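Home | Notebook | Papers | Talks | About

November, late. Button tray again

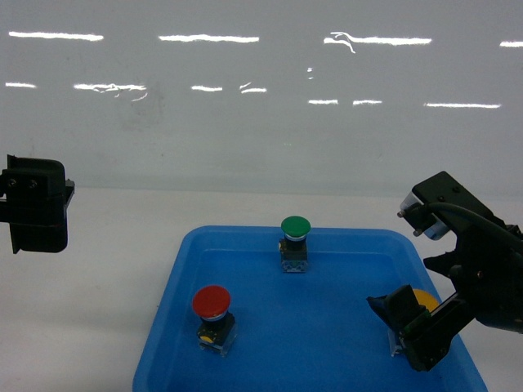
Three buttons in the blue tray, right gripper down at the yellow one.

Writing this fast before I lose it. Tea cold. Building heating went off at six and my hands are stupid.

So. The order thing is real, I think. Spent the whole morning not believing it, then Keegan reran the split with a fresh seed and got the same gap. 439 episodes collected for this task as of last night. 317 survive the filter (clean pick, no regrasp, no operator pause over the limit). Of those 317 we trained on 302 and held the rest back, too few to hold back, I know, I know. Held-out set is just for checking the loss isn't lying to us. The real test is rollouts on the arm.

Result, short version: policy trained on mixed order demos beats policy trained on fixed order demos, same number of episodes, same everything else. Fixed order was always green, red, yellow. Mixed is whatever the sheet said. I expected fixed to win on the easy layout and lose on the shuffled ones. It lost on both. Not by a mile on the easy one but it lost.

Keegan's guess: fixed order lets the model cheat. It learns "second thing is red" from where the arm just was, never has to look. Then the first grasp goes a bit off, arm ends up somewhere it hasn't been, and it's lost. Mixed order has to look at the cap color every time. Makes sense. Also exactly the kind of story that makes sense after you've seen the number, so I want the masking test before I say it out loud to anyone.

Masking test = gray out the caps in the camera feed, run both. If the fixed one barely cares and the mixed one falls apart, good, that's the story. If both fall apart, back to the whiteboard. Keegan wants to recolor them too, swap green and red in software. Cheap to do. Ok.

Rollouts today: 54, split even, 27 each. Took forever. Reset between each one by hand from the printed layouts, and I got layout 9 wrong twice, had to throw those out and redo. Not in the 54.

Failures, from my scrawl, while I can still read it:

- most common by far: fingers come down on the cap instead of the body. Cap is round and shiny, they slide right off, button tips over. The mushroom shape is nasty for this. Body is a nice square block, grab THAT.
- yellow is worst when it's over on the right side. Gripper covers it on the way down, head view loses nearly the whole button, just a sliver of cap left. Wrist view should carry it there. Doesn't seem to. Check if wrist crops are even lined up in time with the head frames, I have a bad feeling about this one
- one where it closed on nothing and carried the nothing very carefully to the goal. Keegan clapped
- left arm drifting into view during right arm picks. Probably harmless. Might not be. Note the home pose

The wall is a problem as well. All those light streaks off it. Lévesque's old runs had the overheads half off and I never wrote down which half. Wonder how much of the head encoder is busy with streaks. Could hang a sheet. But then the 439 don't match the new ones and we're starting over, so no sheet. Maybe augment brightness in the top half only? Ask Wema people what they did, their setup had the same trouble I think.

Ran the Grellow checkpoint for fun at the end, zero tuning. Went for the tray rim. Every time. Very confident about the rim.

Something I keep chewing on. We threw out 122 episodes in the filter and I've never gone back to look at what's in them. If most are regrasps then we've cut out every example of recovering from a bad grasp, and then we complain the policy can't recover. Feels dumb written down like that. Tomorow: tag the rejects by reason, put the regrasps back in, retrain mixed only. Overnight job, doesn't cost me anything except the queue.

If that helps then the order result is maybe the smaller half of the paper. Don't tell Goller yet. Goller will want a figure by lunch.

To do, in whatever order:
masking run, both policies
color swap
timestamps wrist vs head (FIRST, do this first)
tag rejects
reprint layout 9 bigger
find the other finger pads, one of these is getting smooth

Phone at 4 percent. Going home. Forgot to eat the sandwhich, it's still in the bag.

Recent entries
Timestamps, ugh
What counts as a clean pick
Lévesque's notes, typed up
Grellow first try
Two arms, one calibration
Older entries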